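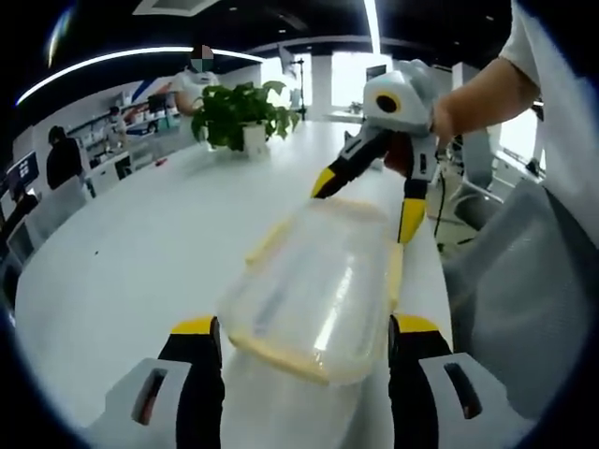 Zaditz recorded most of their second EP in a rented hall in Plaltside, with the windows open and the road outside left in. The two-piece put out the first single, Shetty, in December, and the remaining four songs follow next month through the small label Jivwood.

"We had 465 dollars left after the mixing," the singer says. "That went on vinyl test pressings, so the video was whatever we could shoot ourselves."

She writes the words and her bandmate builds the tracks, mainly on an old sampler he bought in high school. They trade files during the week and meet when their shifts line up. Shetty began as a slow piano piece and sat on his laptop for most of a year.

"I sped it up to see if it would hold together," he says. "The vocal had to be done again because the phrasing was wrong at that tempo. She wasn't thrilled."

"I'd already sung it 60 times," she says. "But the chorus was better. I could hear that straight away."

A remix by a friend from the same street has had more than 1000 plays, which is ahead of the original. Neither of them minds. They have started playing his version at the end of the set, with the live vocal over the top.

The label is pressing the EP on one colour of vinyl only, and there will be a download code in the sleeve. An acoustic version of the single will be on the B-side. They recorded it in one afternoon, and he played guitar, an instrument he says he avoids where possible.

Their next shows are support slots, all within driving distance. After that he wants to finish an instrumental with the working title 2037. She hasn't heard it yet.

"He sends me things at two in the morning," she says. "I listen to them on the bus."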